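4.2 Changes in the work of the demonstrators

Before the June changeover at Kalleo, staff in the packing section sorted and boxed snack orders by hand. Under the new arrangement, part of each shift goes to demonstration work: an employee takes a hand-held gripper to an ordinary household table, handles the items on it, and the recordings are used to train the packing arms. Over the study period, 19 employees produced 1178 recordings. Derek Kershaw coded the interviews and Afiq Pasaribu checked the coding.

Most of those interviewed described the new task as slower than packing and harder to judge. A packer knows when a box is full. A demonstrator has to think about the approach, the grip and the release, and often repeats a movement that would take no thought with the bare hand. Soft packets came up repeatedly in this context (Figure 4).
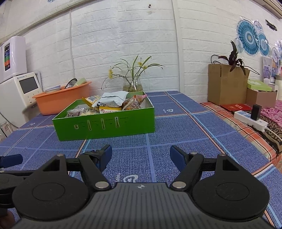
Figure 4. Demonstration work at a household table. The open gripper is in front of a green box of packaged snacks, with a glass vase of yellow flowers directly behind the box.

Several employees said that the clutter of a home table made them more careful than they had been on the line. Two said the opposite – that they stopped noticing it after the first few shifts. Opinions on pay were also divided. Demonstration hours were paid at the packing rate, and the older packers in particular felt that teaching the arms should count as skilled work.

Supervisors reported a different problem. Output per shift could no longer be compared between employees, as a recording and a packed box are not the same unit. Kalleo kept its old targets for the packing hours and set none for the rest.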